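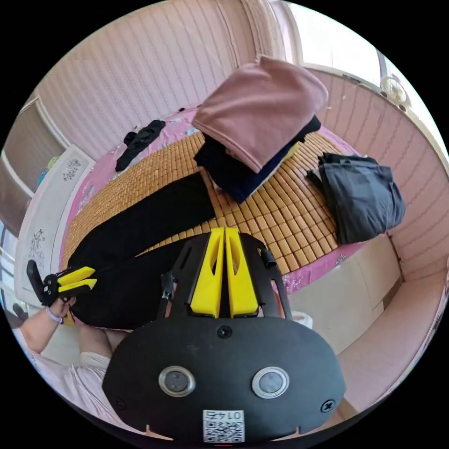
Fluminari Home Work Checklist
Form 1148: Hand-held grippers in a private home, bedroom and laundry tasks
Project: Virano
Session: 2833
Site: Memon
Task: trousers and other clothes, folding on a bed
Checked by: Jonatan Nordin

Mark each item OK, Fix, or N/A. Any item marked Fix gets a comment. Items marked with a star have to be OK before recording starts. If one changes during the session, stop and do it again.

Section A. Room

A1* Household has agreed to the room being used and knows when the session ends. OK

A2* Walkway on the working side of the bed is clear for the full length of the bed. Fix
Comment: Small items on the tile beside the bed. Move them before anyone steps sideways with a gripper in hand. People look at the cloth while they work and don't look at their feet.

A3 Floor is hard and level, no rugs with loose edges. OK
Comment: Beige tile. Socks are not allowed on tile, see D3.

A4 Fixed cables and wall wiring are out of reach of the gripper fingers. OK
Comment: There is a thin wire on the wall. Leave it alone, and don't lean a gripper against that wall between takes.

A5 Ceiling fan, if there is one, is off or on its lowest speed. OK
Comment: Turned off at the switch. Light cloth lifts at the corners when a fan is running, and operators start to chase it.

A6 Windows and mirrors noted. Private papers, screens and family photos covered or taken out. Fix
Comment: The framed picture on the wall is a floral one and can stay. Glass panes near the bed reflect the window, and they may pick up people too. Add this to the privacy sheet for the session so the reviewers know to look at reflections as well as at the room.

Section B. Work surface

B1* Surface holds still when pushed with a flat hand. OK

B2 Surface covering has no loose threads, gaps or raised edges that can catch a finger tip. OK
Comment: Bamboo tile mat over a printed sheet. The tiles have gaps between them. Come in at a low angle and lift straight up. If a tip goes into a gap, open the fingers first and then lift. Pulling sideways puts the load on the jaw mount.

B3 Folded piles are kept away from the piece being handled. OK
Comment: Piles at the far end and along the side. I would like a bit more room on the side with the gray pile.

B4 No pins, needles, belts with buckles, or full pockets in the clothes. OK
Comment: Every pocket checked by hand. Two coins and a hair clip came out and went back to the household.

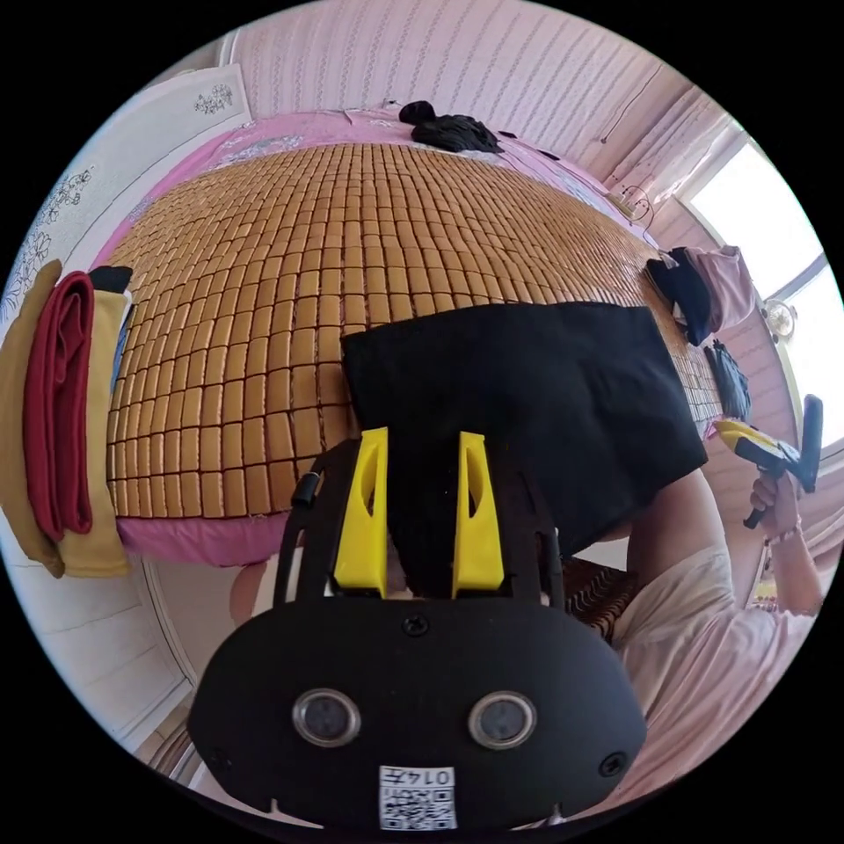 Section C. Gripper

Do this section for each gripper in the room, including one that is only there as a spare.

C1* Fingers are seated, no cracks at the slots, no play when wiggled. OK

C2* Screws on the front plate all present and tight. OK
Comment: Checked with the small cross-head driver. Don't use the Trurnel bit set for this, it is a size too big and chews the heads.

C3 Lenses clean and dry. OK

C4 Label on the plate can be scanned and its code is entered in the session log. OK
Comment: It reads upside down from where the camera sits. That's fine. Log the code as printed.

C5 Fingers open and close over the full range, 10 times, without sticking. OK

C6 Tape on the side arms is flat with no lifted ends. Fix
Comment: Press down or replace. A lifted end picks up lint and then threads.

Section D. Operator

D1* Operator has done the short training and has signed for it. OK

D2 Rings, bracelets and watches are off. Fix
Comment: A bracelet was worn. The rule says off. A thin band close to the skin is less of a worry than a loose chain, but we wrote the rule without exceptions so that nobody has to judge a piece of jewelry on the spot. If a bracelet can't come off, cover it with a cloth wristband and write that here.

D3 Closed shoes or bare feet. No socks on tile. OK

D4 Long hair tied back, no loose sleeves past the wrist. OK

D5 Posture: the operator can reach the middle of the surface without resting on the other hand. Fix
Comment: The bed is low. Kneeling on a folded towel is allowed and works better than bending from a standing position. Switch sides after 4 takes.

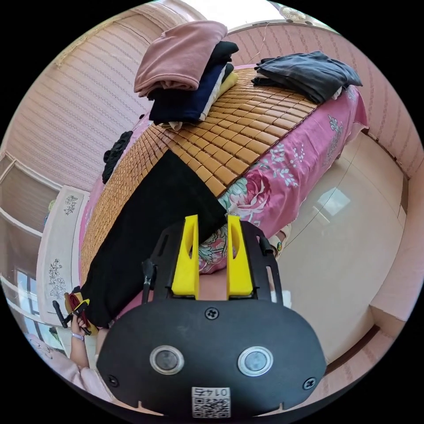

Atif Tanoli read D2 and D5 and wrote back that he would turn them around: posture should carry the star and jewelry should stay as it is. He has seen more sessions stopped for sore backs than for anything caught on a bracelet, and he wants the break to be a fixed one that the operator cannot skip. He also asked for a line about two people working close together.

I have taken the second point, see E2. The star on D5 is still open. Until it is settled, treat the break after 4 takes as required.

Section E. During the session

E1* Stop word agreed and said out loud once by everyone in the room. OK

E2* With two grippers over one surface, each operator keeps to their own end of the garment. Cross over only after saying so. OK

E3 Fingers never close on a garment that someone else is holding by hand. OK

E4 A garment that slides off the surface is left on the floor until both grippers are down. OK
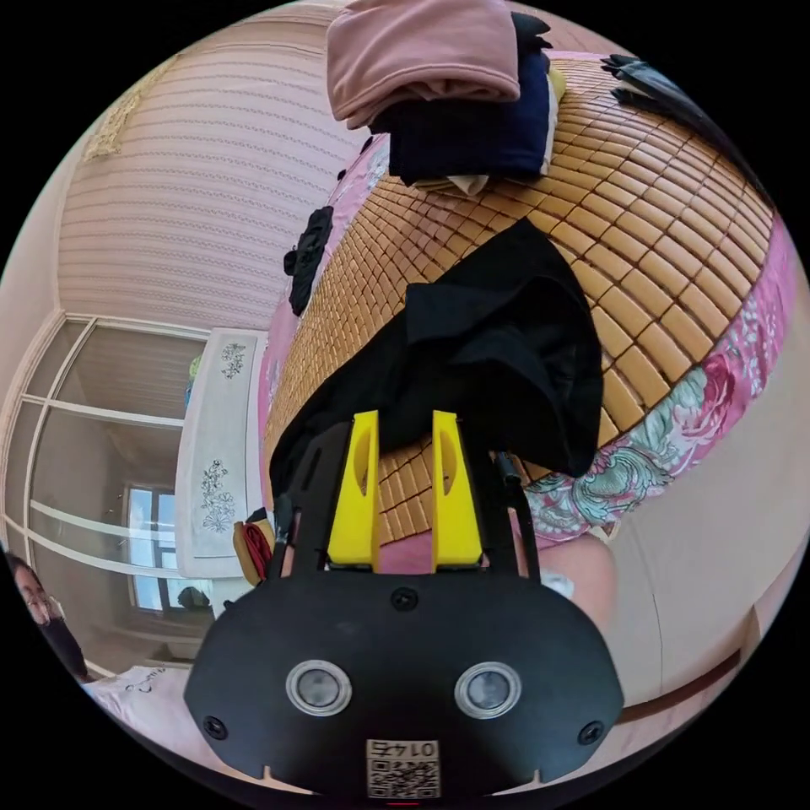 Dark cloth on a patterned surface needs one extra step. The edge of a black garment is easy to see, but the fold inside it is hard to make out, and operators pinch two layers when they meant to take one. Spread the piece by hand before the first take and find the waist, the cuffs and the inside seam. Then set the grippers at the start marks.

E5 Household members who come in are greeted, the take is stopped, and the log gets a note with the time. OK

Section F. After

F1 Grippers switched off before they are put down. OK

F2 Fingers wiped, tips checked for threads. OK

F3 Clothes and bedding handed back in the state agreed with the household. OK

F4 Fix items copied to the site sheet for Memon with a name next to each. Fix
Comment: A2, A6 and C6 are mine. D2 and D5 go to the next training round. Keep the signed copy with the session log until all five are closed.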